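Home | Projects | Students | Library | Contact
Print this page | E-mail this page
Search this site Go

Washing Vegetables with Less Water
Student project report by Hanan Haddad, 15 November 2020

In my project I studied how much water families in Nimri use for washing vegetables. I chose this subject because in summer our town has water only on some days, and my mother always tells us to close the tap.

I gave a paper with questions to 200 families in March and I received 163 answers. Most of them wash under the open tap. Only 60 families wash in a bowl, and the older people do this more often than the young ones.
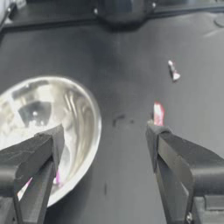

My neighbor in Warnley read the first version and answered that a bowl is good for tomatoes, but for spinach she must change the water three times, so the saving is small. I think she is right for leaves with much sand. I added one more question for this, but few families replied to it.

The second part of the work was to ask what happens with the used water. Many families pour it in the sink. Some give it to the plants, mostly mint and lemon trees. One family in Iltomau keeps it for cleaning the stairs.

I could not measure the water in each kitchen, so my results depend on what people wrote.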